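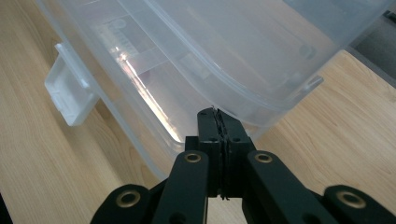
Clear storage container with side latch, on a wood tabletop.

Storing Compact Discs and Records at Home
Household Guidance from the Irkthorpe Music Library

Residents who keep music at home are asked to read the following advice before placing discs in long-term storage. It was prepared by Dilani Abeysekara and applies equally to albums, singles and boxed sets.

Choosing a place
Select an interior closet or a low shelf away from radiators and direct sun. Attics and garages should be avoided. Records must stand upright and should never be stacked flat.

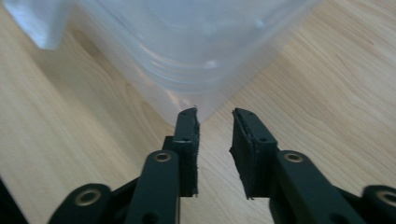

Compact discs should be stored in their cases, with the booklet in place. Cracked cases should be replaced before packing. Frosted plastic with molded ridges, as on the container shown, lets the color of a surface show only faintly through the wall, so a written label is advised even when the container is translucent. List the artist and the first and last titles.

Cleaning before storage
Wipe each disc from the center outward with a soft, dry cloth.

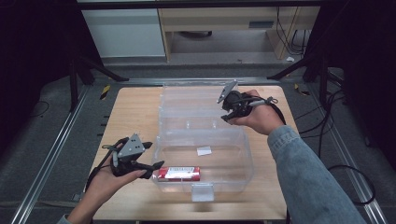
Records require a carbon fiber brush and a new inner sleeve. Paper sleeves that have yellowed should be discarded, but original printed sleeves may be kept behind the jacket.

Checking the collection
1. Open each container every June and look for mold or warping.
2. Return discs to the order shown on the label.

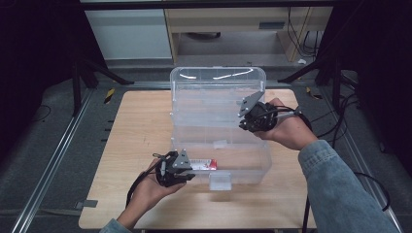 3. Record any damaged title in a notebook kept with the collection.

Questions may be addressed to Vasanthi Gamage at the library's front desk.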